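Talk notes: What's in the Box
Slot is 22 minutes, notes run to 16. Do not fill the gap with the anecdote about the ferry.

Open cold. No slide. Ask who has posted food to someone they love. Wait. Ask whose arrived in one piece. Fewer hands. Carry on before it gets sad.

Point one – the box. People spend an hour choosing the snacks and four seconds choosing the box. At Illo we kept a log: 1302 parcels in, and the same complaint over and over, which was crumbs. Say "crumbs" slowly. It got a laugh in Rivadeneyra, though they may have been being polite.

Point two – the wrapped bun. A bun in its own film is mostly air and optimism. Put it in last, near the top, with nothing heavy above it. Someone will ask about jam. Jam goes in a separate box, or to a separate friend.

Water here. Check clock.

Point three – reuse. A white cardboard box with a torn edge is still a box. I have posted worse to my own mother and she kept it for buttons.

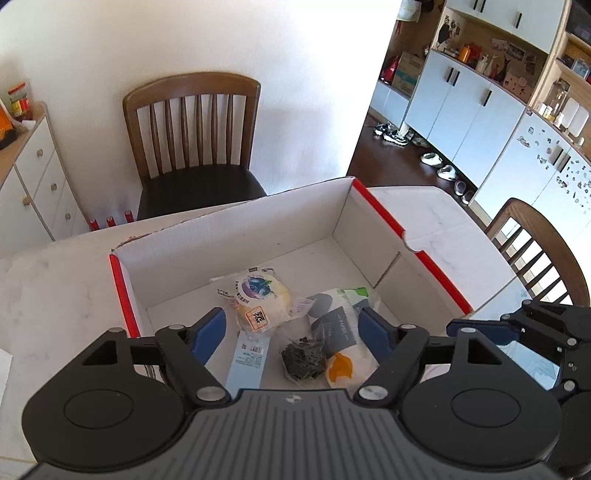

Then the matter of gaps. Small things slide, so bring them together and pad the sides with paper. Newspaper is fine, though the recipient will read it and ring you about it.

Skip the Skirkitetti slide if running late. It is a graph and it has never helped anyone.

Close with the tin story, thank Zendier for the biscuits, questions until half past three.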